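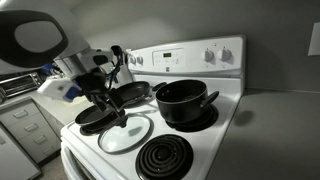
**plalby_pan** wrote:

Okay so I finally gave up on my old nonstick and bought a carbon steel skillet, and I've seasoned it 13 times now. Thirteen! Eggs still weld themselves to it. What am I doing wrong?? I'm using flaxseed oil like the blog said.

**yusof303** wrote:

Flaxseed is your problem. Mine flaked off like old paint. Scrub it back, wipe on a tiny bit of canola, wipe it off like you made a mistake, then just cook stuff.

**JeanForsyth** wrote:

> Flaxseed is your problem

Gonna disagree! I've used flaxseed since February and mine's great. I think plalby is cooking too hot. Medium-low, butter, wait for the foam to settle.

**yusof303** wrote:

One month isn't a test, Jean. Get back to me after 18.

**stokholm_kitchen** wrote:

I went back to nonstick for eggs and kept the steel for steaks (no regrets, fight me). A cheap one lasts me up to two years if I keep metal spatulas away from it.

**plalby_pan** wrote:

Tried medium-low with way more butter this morning and got one decent egg out of three. Stripping it tonight anyway. Does oven cleaner work or do I need lye?

**JeanForsyth** wrote:

The yellow cap kind IS lye. Wear gloves and open a window!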